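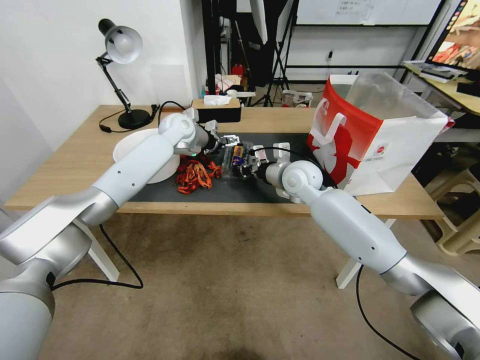 How to Set Up a Table for a Pretend Crayfish Party

Posted September 2022

Every summer of my childhood ended with a crayfish party, and when my own kids came along I wanted them to have the fun of it long before they were ready for the shells. So we started playing it with toys. You need a pile of red crayfish, a big plate, somebody to be the cook and somebody to be the very hungry guest, and you can keep a living room full of cousins busy until the real supper is on. I've set this table so many times now that I have opinions about it (my husband would say too many), and I'm happy to share every one of them.

What you'll need

A table with a bit of elbow room
A dark mat or a plain placemat
One large round plate, white if you have it
Toy crayfish, as many as you can get
A clear plastic container with a small wrapped snack in it
A box of tissues
A lamp, if you play in the evening
A big paper shopping bag for carrying it all home

Start with the mat

Lay the mat down first and put it in the middle of the table. A dark gray one is my favorite by a mile. Red crayfish look wonderful on it, and it keeps things from skating around when somebody small gets excited. If you only have a light tablecloth, don't run out and buy anything! A folded dark towel does nearly as well, though you'll want to smooth it out again between guests.

Pile up the crayfish

Now for the best part. Don't line them up. I know it's tempting, and my friend Yichen Kang sets hers out like soldiers, but a real crayfish supper is a great tangle of claws and the children love digging through it. Tip them out in one heap near the front of the plate and leave them just as they fall. The game is to get them from the mat to the plate, one at a time, and the heap gives little hands something to puzzle over. Claws hook together. Let the kids work them loose on their own for a while before you step in.

For the very youngest I hold back most of the pile and add a few more as the game goes along. Please check the size of your toys, too. Anything small enough to fit in a toddler's mouth should wait until they're older.

The plate

Use the biggest round plate you own. Ours is a serving plate from my mother's kitchen, and I let the older children use it, but with the little ones I switch to plastic. Set it toward the back of the mat, where it won't get an elbow in it, and leave enough room in front for the catch.

A little something on the side

Put one small wrapped snack in a clear container and set it out on the mat next to the crayfish. That's the side dish, and the guest can order it when the main course is taking too long. The container should be see-through so everyone knows exactly what they're waiting for. We keep it wrapped until the plate is full, and then whoever was the cook gets to open it.

Tissues and light

Crayfish are messy eating, even pretend ones, so the tissue box goes along the back edge where everybody can reach it. My youngest wipes each claw before serving it and goes through tissues at a terrible rate. A desk lamp belongs in a back corner, with its cord going off the back or side, away from the children. Bend the shade down low over the food and it feels like a proper late summer evening.

Packing up

Stand a roomy paper bag at the side of the table from the very beginning. If it has a plastic lining, all the better, as the toys can go in straight after a rinse without the bottom giving out. Crayfish first, then the mat rolled up on top. The plate I carry separately, after an unhappy experience on the stairs in July.

Play it a few rounds and then trade places, so the guest gets a turn at cooking.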